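New Working Paper Compares Populist Parties in Small Towns

Jun 7, 2020

The Linell Institute has published a working paper on populism in local politics. It covers 236 towns and asks why some of them vote for populist lists and others, with similar income and age, do not. The authors read 775 campaign leaflets for the study.

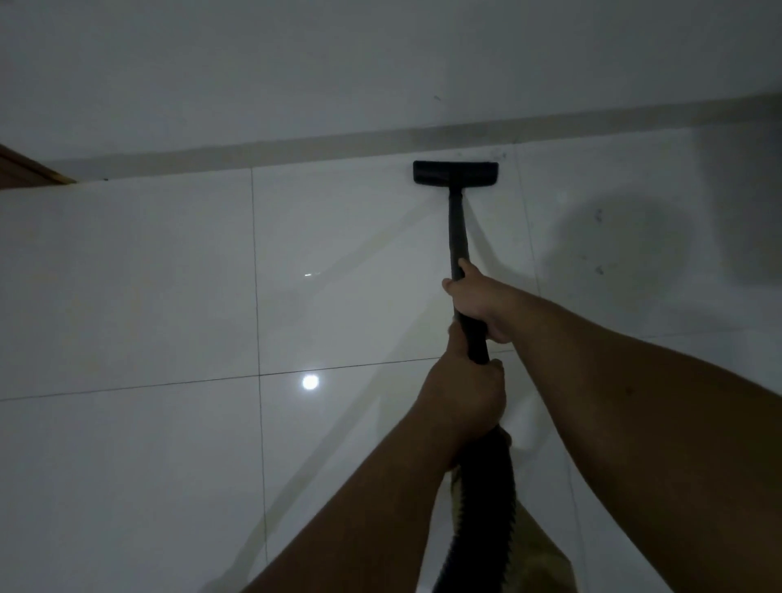
Four types of populist list

The paper, edited at the Bradico Center, divides the lists into 4 types. The largest type speaks mainly against the regional capital — not against foreigners or banks, as is often supposed. 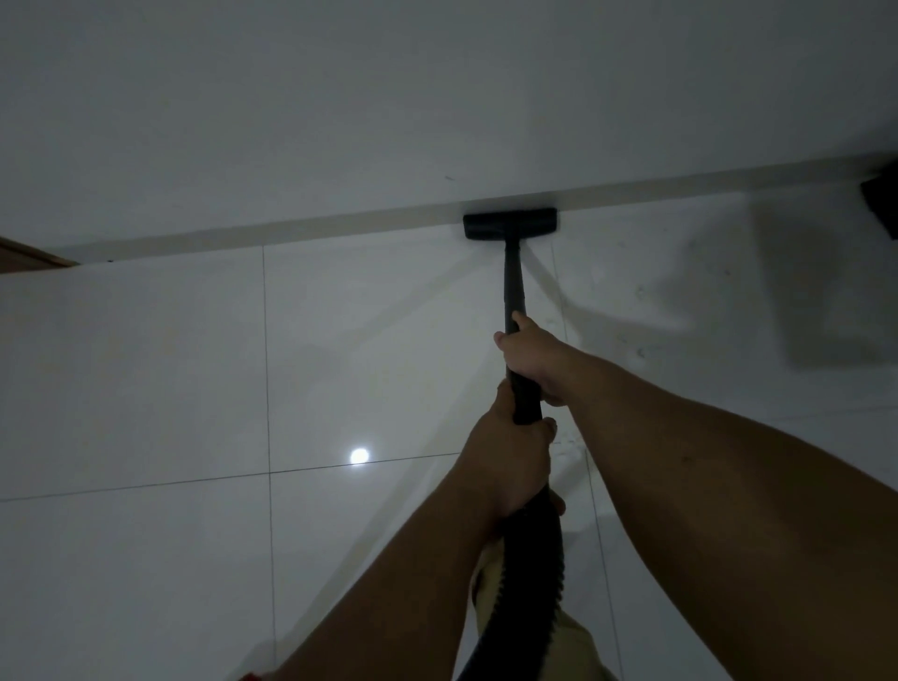

Critics of the typology say that the word "elite" is used too widely in it. In the town of Brarillow, one leaflet calls the council members people who never cleaned their own floors. The authors answer that this language belongs to the subject and must be counted.

The paper has 279 pages and can be read free of charge on the website of the Boonchu Library. A second part, on party names, is planned for February.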